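Coleo Simulation Workbench / Set-up Guide / Section 4: Good practice for building and checking test rooms

4.1 Before you start

Welcome to our favourite part of the guide! By now Coleo is installed and the sample robot moves when you press the arrow keys. Next you will build a room for it to work in, and a room built with care will save you days of head-scratching later.

The rules below grew out of the house rules Alper Aydoğan wrote for the Kokemura rooms, and they have been trimmed a good deal. Where a rule says "must", the checker will stop you. Where it says "should", you are free to go your own way, but write down what you did in the room notes.

You will need:
- a room file, blank or copied from the Ronholm set
- the object library, unpacked
- 3,000 MB of free disk space for saved runs

4.2 Laying out the room

1. Open the room file and save it under a new name straight away. Never edit a shared room in place.

2. Set the floor height to zero. Every table, shelf and platform is measured up from the floor, so do this first.

3. Place the large furniture. Leave a gap of at least 600 mm between any two pieces the robot has to pass between. If your robot carries things out to the side, make it 700 mm.

4. Turn on collision shapes (View, then Shapes) and look at each piece from above and from the side. The shape should hug the furniture closely. A loose one will have the robot bumping into thin air, which is great fun to watch once and maddening after that.

5. Add the small objects. Drop each one from just above its surface and let it settle. Don't type in a resting height by hand.

6. Run the room for 200 steps with no robot in it. Nothing should drift, sink or tremble.

Caution: If an object sinks into a table during step 6, do not lift it back up and carry on. Delete it, check its weight and shape in the library, and place it again.

Note: Walls and floors may have any pattern you like. Go wild! Busy stone, plain paint and wood grain all make good tests, and a robot that has only ever met white walls has a lot to learn.

4.3 Choosing viewpoints

1. Add at least two fixed viewpoints per room. One should look down on the main work surface at an angle and take in some open floor as well.

2. Save a still from each viewpoint before the first run and keep it with the room file.

3. Check each still against the object list. Anything on the list that doesn't show in any view must be marked "hidden" in the notes.

4. Look for objects that are only partly in view. These are allowed, and we encourage them, but they must carry the "partial" tag so that they are scored fairly.
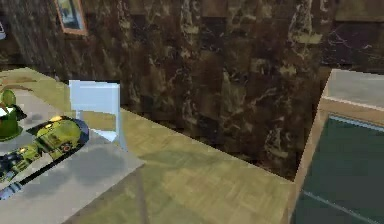 5. Go through the see-through and pale items next. Set their "clear" value on purpose and note the number, as the default differs between library versions and your results will shift with it.

6. Lock the viewpoints. Once a room has been scored, a moved viewpoint counts as a new room and needs a new name.

Caution: Do not sharpen or resize saved stills before handing them to the robot's vision module. Scores from altered stills can't be compared with anybody else's.

4.4 Signing off

A second person must open the room on a different computer and repeat step 6 of 4.2. We love this step. Ozan Toprak found a table with no collision shape at all this way, in a room that three of us had already called finished.

Fill in the sign-off sheet with the room name, the library version, both people's names and the date, written out in full like this: 28 June 2022. Rooms meant for the Sönmez shared store also need a short note on what the room is good for testing.

Note: The shared store is cleared of unsigned rooms every July. Keep your own copy of anything you are still working on.

Go to Section 5 to add your robot.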